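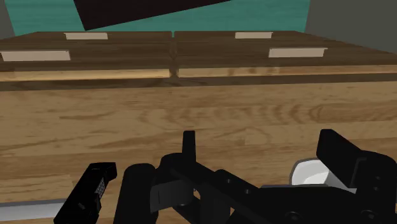 Try it slow first and see what the drawer does, came the advice from Tilahun, and five students at the long table in the Saltside library annex groaned all at once, having hoped to try it fast.

It was a Wednesday, and the Saltside robotics club was deep into its simulated house, the one the students have been building since fall and have named Hesura (after a long vote and a good deal of lobbying). Everything in it lives on a computer: the cabinets, the rug, the bowl, the arm itself. The club likes it that way, mostly! You can run a drawer pull 400 times in an evening and never pinch a finger or buy a new handle. On the last big run, 397 of those pulls finished the way they should, and the whole meeting was given over to arguing happily about the others.

Drawers are harder than they look, as anybody with an old dresser will tell you. Come in a little crooked and the gripper slides off the handle, and then somebody has to go back through the code line by line, usually with a granola bar in one hand.

The table is the next job. There the arm has to tell a bowl from a flat plate and pick up the right one, and the younger members have claimed that part for themselves and guard it fiercely.

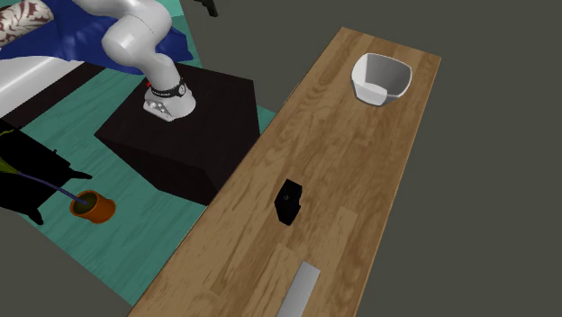

The arm over its pedestal in Hesura, with the bowl at the far end of the table.

In May the club takes its work to the Nakero student meet, where 13 teams are signed up. They have four more meetings before then, and the snack list is already full.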